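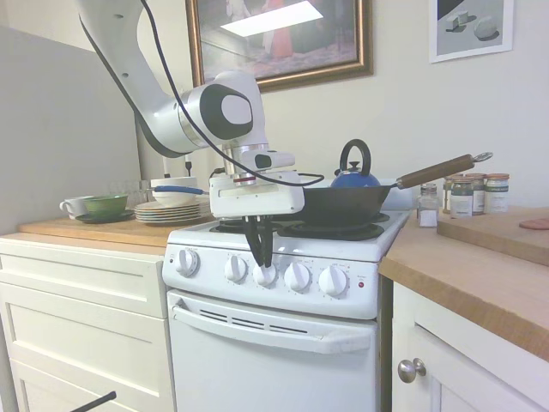

3. 전기레인지 처음 켜기

그룸우드 주방을 쓰시는 분들이 가장 먼저 여쭤보시는 것이 바로 전기레인지입니다. 가스불에 익숙하신 분이라면 코일이 달아오르기를 기다리는 시간이 조금 답답하실 수도 있는데, 며칠만 써 보시면 금세 손에 익으니 너무 걱정하지 마시고 차근차근 따라와 주세요.

1) 앞쪽 패널에 흰색 손잡이가 한 줄로 나란히 있습니다. 돌리기 전에 손잡이 둘레의 작은 표시를 먼저 읽어 보시고, 쓰려는 화구의 손잡이가 맞는지 확인해 주세요. 글씨가 꽤 작으니 안경을 쓰시는 분은 꼭 쓰고 보시기 바랍니다.

2) 냄비나 웍을 먼저 코일 위에 올려놓습니다. 바닥이 코일 한가운데에 오도록 놓고, 살짝 밀어 보아 흔들리지 않는지 살펴보세요.

3) 손잡이를 천천히 돌려 약한 단계에서 시작합니다. 예열은 2분이면 넉넉하고, 그다음에 원하시는 단계로 올리시면 됩니다.

4) 패널 오른쪽의 작은 빨간 표시등도 한번 봐 두세요. 요리를 마치면 손잡이를 모두 꺼짐 위치로 돌려놓고, 표시등까지 확인한 뒤에 자리를 뜨는 습관을 들이시면 좋습니다.

주의: 코일은 전원을 끈 뒤에도 한참 뜨겁습니다. 적어도 7분 정도는 손을 대거나 행주를 올려놓지 마세요.

4. 웍과 주전자 쓰기

긴 나무 손잡이가 달린 웍은 볶음 요리에 참 좋지만, 손잡이 방향에는 신경을 써 주셔야 합니다. 몸 앞쪽으로 튀어나오면 지나가다 소매에 걸리기 쉬우니 뒤쪽으로 비스듬히 돌려놓아 주세요. 손잡이 끝에 금속 고리가 있어서, 설거지 후 물기를 닦아 걸어 두실 수도 있습니다.

파란 주전자는 물을 80퍼센트까지만 채워 주세요. 가득 채우면 끓을 때 주둥이로 물이 넘쳐 코일 아래 받침이 지저분해집니다. 녹차를 드실 분은 물이 끓은 다음 잠시 식혔다가 따르시면 떫은맛이 덜합니다.

참고: 그릇은 레인지 왼쪽 나무 조리대에 놓아 둡니다. 접시는 포개어 두고, 머그잔과 유리잔도 같은 쪽에 모아 두시면 음식을 담을 때 이리저리 다니지 않아도 되어 한결 편합니다. 다만 접시 더미를 레인지 쪽으로 너무 바짝 붙이지는 말아 주세요.

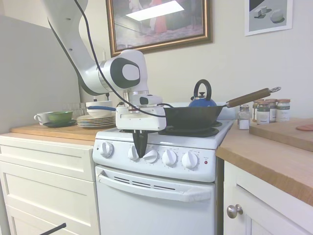
5. 사용 후 닦기

1) 레인지가 완전히 식었는지 확인합니다.

2) 부드러운 행주를 미지근한 물에 적셔 꼭 짠 다음 패널과 오븐 문을 닦습니다. 손잡이 둘레의 표시는 세게 문지르지 마시고 살살 닦아 주세요.

3) 나무 조리대에 물이 튀었다면 마른 행주로 바로 훔쳐 냅니다. 물기가 오래 남으면 얼룩이 지는데, 한번 든 얼룩은 빼기가 무척 번거롭습니다.

그래도 잘 모르시겠으면 편하게 연채원에게 물어봐 주세요.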